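Cutting mat or desk pad under a soldering/wet area: what actually stops water getting to the wood?

Workden Forums > Benches and Surfaces > Finishing

brackish_77
Posted Aug 22, 2019
I have a light wood bench top, oiled, two years old. One end is used for rinsing small parts in a basin and the middle has a rubber mat on it. The finish has gone gray in a band along one side of the mat. The rest of the top is fine, including the end where the basin stands, which I would have expected to go first.

Product on it is Brolar hard oil, two coats, no top coat. I can sand it back but I would like to know the cause before I do it again. Is the mat drawing something out of the oil, or is this water?

tenon_saw
Water. Gray in oiled wood is nearly always moisture plus iron or moisture plus mildew. The basin end dries because air gets to it. Under the mat it can't dry. Lift the mat and check if the gray stops exactly at the edge or runs under it.

brackish_77
It runs under it. Strongest at the edge, fades out 17 mm in.

tenon_saw
Then it wicks in from the edge. A mat lying flat on wood holds a film of water by capillary action. You wipe the top, it looks dry, and the film stays there for days.

pellucid
Disagree in part. Two coats of hard oil on a softish wood is not a full build. I would look at the finish before blaming the mat. Put a drop of water on a clean area well away from the mat and leave it 12 minutes. If it leaves a dark spot, the oil is worn through or was never enough.

Plasticizer migration from rubber or vinyl is also real, but it gives you a sticky or yellowed patch with the shape of the whole mat. A band along one side is not that.

brackish_77
Did the drop test in three places. Dark spot in two of them, nothing in the third. The third was near the back, where I hardly ever work.

pellucid
So the finish is worn. Sand to 120, then 150, and put on three thin coats. Do not go finer than 150 or the oil won't take.

g_rabbet
Same layout at my end, basin on the left and mat in the middle.

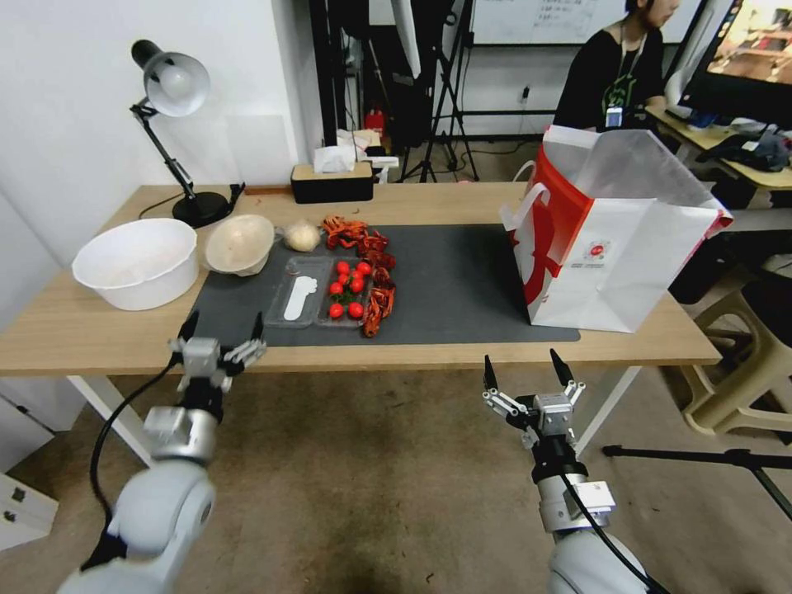
Basin straight on the wood, dark gray mat across the middle.

I use Zaki water-based poly on a top like this, three coats, and don't bother with oil. Oil needs to be redone every year on a wet bench and most people don't do it.

tenon_saw
Poly is fine until it gets scratched. After that the water goes in through the scratch and can't get out, and you have to strip the whole top to fix it. With oil you sand the bad patch and wipe on more. For a bench that takes knocks I would stay with oil.

g_rabbet
A scratch in poly can be scuffed and recoated the same day. You don't have to strip anything unless it has already lifted.

tenon_saw
You can recoat it, but the stain under it stays. Sealing over gray wood just locks in the gray.

lowgrit
Whichever finish you use, treat the end grain. Water standing at the end of a top goes in through the end grain far faster than through the face. Flood the ends until they stop taking oil, wait an hour, flood again.

For the gray itself, try oxalic acid before you sand through half the top. Sand lightly first to open the surface, since it won't get through oil. Mix per the packet, brush it over the full width of the board and not only the stain, leave it 20 minutes, rinse well. Gloves and eye protection. Do not sand the residue dry.

brackish_77
Is it safe to oil the next day after the acid?

lowgrit
No. Use a moisture meter. I wait until the bleached part reads within one percent of the rest of the board. In June that took mine three days, in a cold shop it will take longer.

pellucid
Agree with that. Most of the failed oil jobs I have seen were put on over damp wood.

quarter_sawn
Has anyone tried spacers under the mat? I stuck clear bumpers under a Travov mat so there is an air gap. It flexes a bit but the wood under it is still clean after 81 weeks.

tenon_saw
That would deal with the film. Bad surface for cutting on, though.

quarter_sawn
Correct, I don't cut on it.

brackish_77
I do cut on mine, so I will hang it up at the end of the day instead. Plan is oxalic acid, 120, 150, three coats of oil, end grain flooded twice. I have 32 oz of Brolar left, which should cover it. Will report back once it has cured.

g_rabbet
Check the date on the can. Mine skinned over in storage and the part below the skin never cured properly.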